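12 March 2025

**Ó Dálaigh puts a robot arm on the tidying bench, and the packing staff get their afternoons back**

Anyone who has ever ordered a sample box from Ó Dálaigh will know the pleasure of opening one, with its odd little mix of things for the desk and things for the kitchen, but fewer will have thought about the people who have to pick out, set down and put back every one of those bits and pieces before a box can be made up. There are 24 people on the packing floor, and until this month they took it in turns to do the sorting by hand -- a job that most of them will tell you, quite cheerfully, they never much cared for.

Now a robot arm has been given a share of it. The arm runs on software from Flakent, and it spends its shifts at a white table picking up small items of very different shapes and feels, a marker pen one minute and something a good deal more awkward the next. 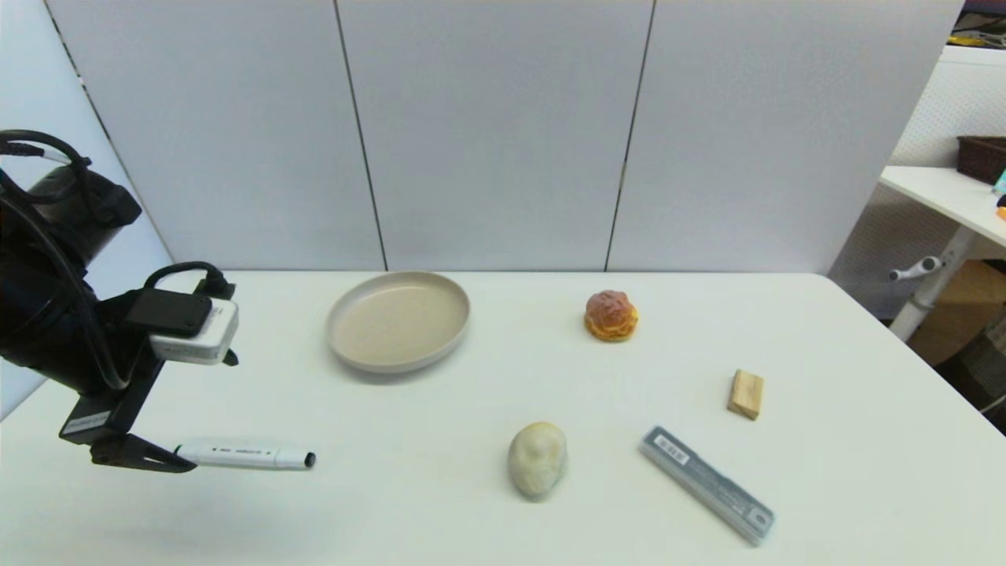 Gerardo Parisi said he had been worried at first that the arm would set the pace and everybody else would have to trot along behind it, and that he was glad to find it was the other way about, with the staff deciding when it starts, when it stops and what it is given to do. He would still like to see that put down in writing, he added, and he hoped it would be before the summer rush.

It's a fair point, and one the firm says it has taken to heart. Under the new rota, which is called Stulura and which has been pinned up by the kettle for everyone to scribble on, nobody loses hours. The time that used to go on sorting is being moved over to checking finished boxes and answering customers, and each person has been promised 40 hours of paid training over the year, to be taken in working time.

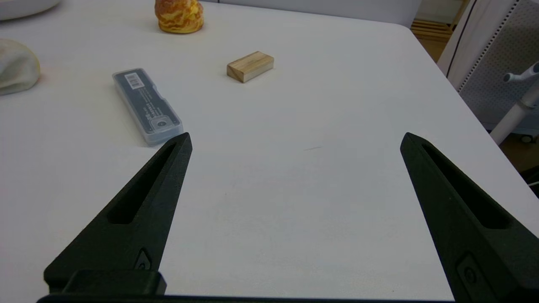 *The gripper over the sorting table, with a wooden block and a clear plastic case among the items.*

The shop made up 1,065 boxes in its last busy month, and 700 of those needed at least one item swapped by hand, so you can see why people's wrists were getting sore! Donal Carroll, for one, has moved across to the checking desk and says he goes home a good bit less stiff, though he does miss the chat that went with the old job, and he has asked for the desks to be pushed closer together.
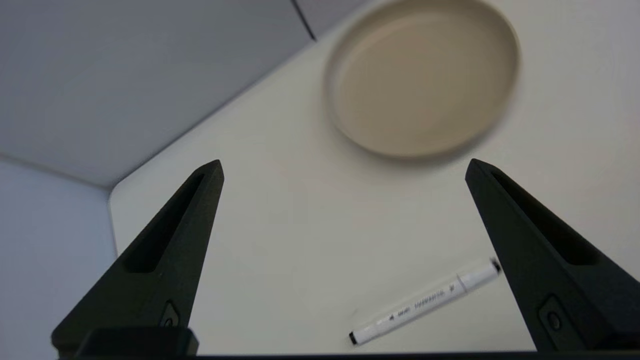
*A marker pen on the table between the open fingers.*

There have been grumbles too, and it would be wrong to leave them out. Some of the longer-serving staff feel that the sorting was where new starters learned the stock, and they would like beginners to spend their first weeks on it still, arm or no arm. Others have asked who gets called when the thing stops in the middle of a shift -- at present it's whoever is nearest, and a proper list of names is being drawn up.
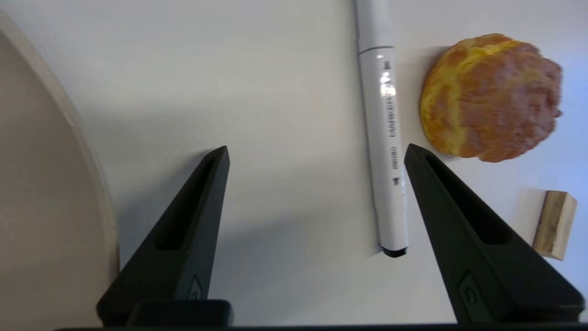

*Pen, pastry and wooden block, all within reach of the gripper.*

A second table is being talked about for the Dastisico building across the yard, but the firm says it won't go ahead until the packing floor has had its say. Staff can leave their comments on the rota sheet or have a word with their shift lead, and a meeting will be held in the canteen before the end of March, with tea and sandwiches laid on.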